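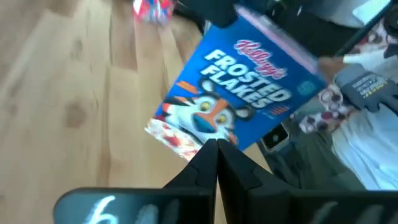 Frosted Flakes between the fingers, as seen from the wrist.

Software corner: the week we stopped asking the gripper how it felt

Regular readers will remember that the spring newsletter ended with a promise that the new grasp monitor would be "in by the next issue". It is in. It has been in, out, in again, renamed once and blamed for a network fault it had nothing to do with, but as I write it is running on both arms and the build is green, so I am getting this down quickly.

For those who work on the other floor and only come up for the good kettle, a short recap. Pokwood is the program that sits between the planner and the fingers. The planner says "close on the box", Pokwood closes on the box, and then Pokwood has to decide whether there is in fact a box. Until June it made that decision by looking at the finger gap and the motor current. If the gap was bigger than nothing and the current was higher than something, we had a grasp. The "something" was a number typed in by a person who has since left, and the comment beside it read "seems fine".

It was fine for tins. Tins are wonderful. A tin is the same width whichever way you squeeze it, and it pushes back like it means it. Cereal boxes are another matter. They are mostly air with a picture on the front. Pinch one at the end and the card gives way, the gap shrinks, the current barely moves, and the old Pokwood would announce to the rest of the system that it was holding nothing. The planner, being an obedient sort, would then open the fingers to have another go. I will leave the rest to your imagination and to whoever was nearest the broom.

So Chibuzor Okafor took the question away from the fingers and gave it to the wrist camera. The idea is dull, which I mean as praise. If you are holding something, then as the arm moves, that something stays more or less put in the wrist view while everything else slides past. If you are holding nothing, it all slides past together. You don't need to know what the object is, or how wide, or whether it has a tiger on it. You need to find a patch just in front of the fingertips that isn't going anywhere, and keep an eye on it.

That is the newsletter version. The version in the repository has rather more to say about blur. Our wrist views are smeary whenever the arm gets a move on, and the first attempt treated smear as motion, so a perfectly good grasp would be reported lost halfway through a swing and found again at the end of it. Pokwood logged one cereal box as dropped and regrasped 7 times in a single lift. It had not left the fingers. Chibuzor printed that log and stuck it on the fridge, where it remains.

The fix was to stop judging each frame on its own. The monitor now keeps a running opinion, which a clear frame can change a lot and a blurry frame can hardly change at all. It can also say "don't know", and this caused more argument than anything else in the project. The planner had no idea what to do with a "don't know". It had been brought up on yes and no. After an afternoon of raised voices and biscuits we settled on the following: if the monitor doesn't know, slow down and ask again. Slowing down clears up the blur, and clearing up the blur tends to produce an answer. I would like to claim we planned this.

Slip was the other half of the job. A box pinched at one end likes to tilt, and tilting is fine up to the point where it becomes leaving. The monitor follows the turn of the patch as well as its position, and if the turn keeps growing while the arm is steady, it asks for a bit more squeeze. It may ask twice. After that it has to put the box down and think about what it has done. We capped it at 2 after an early build discovered that it could always ask for a little more, and did, and a box of something with raisins was made considerably flatter.

Printed packaging has been kinder to us than I expected. Big letters and loud cartoons give the tracker plenty to hang on to, even when they are leaning over at a silly angle. Plain brown card gives it next to nothing, and clear plastic gives it the floor. Floorboards, incidentally, are a menace in their own right. Move slowly enough along the grain and one bit of plank looks very like the next, and the monitor starts to suspect it is holding the floor. There is now a check for this. It is called holding_the_floor and I was overruled on the name.

Figures, for those who skipped straight here: we replayed 900 recorded lifts through the old check and the new one. The old one got the wrong answer on 134 of them. The new one's tally is still being argued over, since it depends on whether you count "don't know" as wrong, and the people who wrote it feel strongly that you shouldn't. A proper table will go on the wiki when the arguing stops.

Still to do. Stosik, our replay viewer, can show the tracked patch over the wrist view, but it draws it one frame late, which makes a good tracker look drunk. The timestamps are the likely culprit and I have said I will look at them. Kuusk, the settings tool, needs a page for the new limits so that people stop editing the file by hand and leaving out the closing bracket. And the Carov branch, where the planner learns to choose a better place to pinch in the first place, is waiting on review. It has been waiting a while. If your name is on that review, you know who you are, and so does everyone who walks past the fridge.

If you want to try the monitor on your own recordings, pull the main branch, set grasp_source to "wrist" and restart Pokwood fully. A reload won't do it. It will tell you that it has, very cheerfully, and carry on using the old check. That is bug number one on the list for next month.

Log files and complaints to the usual channel. Please send the log file first.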